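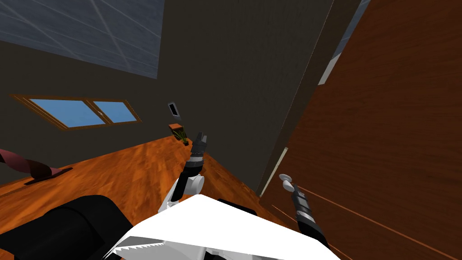

How a Robot Plans a Reach

A robot arm does not know how to pick something up. A program has to work out every part of the move. At Wilteo, a program called Sarkham does this job for a robot with two arms. It practices in a simulation, a make-believe room that exists only inside a computer.

Step 1: Finding the object

The robot gets a picture made of tiny colored dots called pixels. To the computer, each pixel is a set of numbers. The part of the program called perception sorts the pixels into groups: counter, wall, window, thing on the counter. It then estimates how far away each group is.

The picture can be tilted. A counter is flat, but it looks like a steep ramp if the camera leans to one side. The program keeps track of the camera's angle and uses math to turn everything level again. Your brain does the same when you tip your head.

Step 2: Planning a path

Next comes the planner. It tests many paths from where the gripper is now to where it should be. A gripper is a robot's hand, and this one has two fingers. Any path that hits the wall, the counter or the other arm is thrown out. In one test the planner tried 380 paths and kept 6. It chose the shortest of those.

Step 3: Moving the joints

An arm bends at its joints, like your shoulder, elbow and wrist. The controller changes the path into an angle for each joint. It sends new angles to the motors many times each second. After each small move it checks where the arm is and fixes any error.

Why use a simulation?

A crash in a simulation breaks nothing. The program can start over at once, and it can try the same reach in many different rooms. Sarkham ran one reach 3080 times before its settings were copied to a real arm.

Words to know

Perception: working out what is in a picture.
Planner: the part that picks a path.
Controller: the part that moves the joints.
Simulation: a computer copy of a place or thing.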